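Speaker notes: looking after the wrist camera and fingers on the Velside cell
Daranee Panyasiri, March 3, 2024

Slide 1. Skip the company history. Say which cell: single arm, two-finger gripper, camera at the wrist, bench work with produce.

Slide 2. Camera mount. Two screws and a locating pin. If the pin is left out the camera still bolts up, but it sits turned by a degree or two and the old calibration no longer holds. Check the pin first, then torque, then cable. Leave 50 mm of slack at the wrist joint. Zhiqiang found the last cable fault by turning joint six by hand with the power off.

Slide 3. Reference view. After any work on the wrist, open the fingers fully and look at the live picture. Both tips should show at the bottom, one each side, with table visible between them. Pause here.

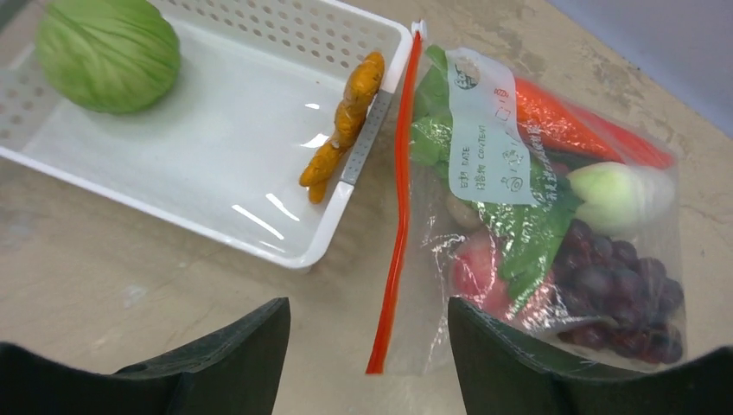

Fig. 2. Wrist view, fingers open, basket to the left and zip-top bag to the right.

Slide 4. Glare. Point out the white streaks on the basket floor and the highlights on the bag. Drop exposure before touching the lamps. Set it on the glossiest item on the bench and write the value on the cell sheet.

Slide 5. Fingers. Wipe the tips every 200 cycles, dry cloth only. Look along the edges for lifting. Replace as a pair, never singly. After a change, run the close-to-zero routine 5 times and compare the readings. If they drift, the carriage screw wants cleaning.

Slide 6. Spares. Finger pairs come from Figueiredo, order code ends in 69. Camera cables are on the Kulteo shelf, bottom row. Sign them out.

Questions likely: can the camera be swapped without recalibrating? No. Can it be done with the arm parked? Yes, use the service pose.

Hand over to Zhiqiang Kang for the controller part.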